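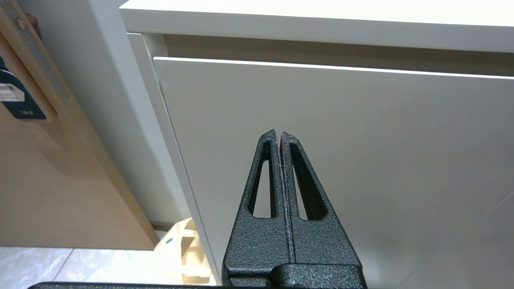 2 min read

Print | E-mail

Refinishing white cabinet doors: waterborne alkyd or 2K?

kestrel_bay
I have a run of white cabinets to repaint. The existing finish is a factory coating that has yellowed near the range and chipped on two drawer fronts. Plan is to degrease, scuff with 220, prime, and apply two coats of Goel waterborne alkyd in satin. The Hornitz rep told me to skip the primer over a sound factory finish. Their data sheet says "self-priming on most surfaces" and does not define most. Has anyone tested adhesion without primer?

mudroom41
Tested it on scrap doors last year. Cross-hatch with tape after 7 days, no primer, 220 scuff: flaking along the cut lines on every door. Same doors with a bonding primer: clean. I would not skip it.

ply_and_ply
Seven days is too early for that test. A waterborne alkyd is dry to the touch in hours but takes closer to 30 days to reach full hardness at normal room temperature. You measured a half-cured film.

mudroom41
The primed doors were half cured too. Same topcoat, same day, same room. The primer was the only variable.

ply_and_ply
Fair on the comparison. It still doesn't tell him what the unprimed film does at full cure.

orrin_tack
Prime it. The cost of primer on a kitchen is small next to the cost of stripping one. The bigger question is what the factory coating is. If it is conversion varnish, 220 is marginal and I would start at 180. If it is thermofoil, none of this applies and you should be checking the edges for lift before you buy anything.

kestrel_bay
Not thermofoil. I pulled a hinge and there is a sprayed film in the cup. Rubbed it with lacquer thinner on a rag and it did not soften, so I assume catalyzed.

orrin_tack
Then 180, vacuum, wipe, prime. Doors off and flat. Number them inside the hinge cup and tape over the number.

g_halvard_finish
Going against the thread: use a 2K polyurethane. I switched my shop to Groltero 2K and the callbacks for sticking doors stopped. Alkyds block in humid weather, most often where the door meets the face frame.

mudroom41
He didn't say he has a booth or supplied air. 2K contains isocyanates. Not something to spray in an occupied house.

g_halvard_finish
Doors can go to a shop. Frames get brushed on site with a matching product.

ply_and_ply
Two products, two sheens, and the white won't match in daylight. I tried that on the Doston job and repainted the frames.

kestrel_bay
No booth, so 2K is out. I quoted 187 for materials with primer included and will keep it in. Is there any point in felt bumpers against blocking?

orrin_tack
Clear bumpers, not felt. Put them on after the first week and leave the doors ajar overnight until then.

Print this thread | E-mail this thread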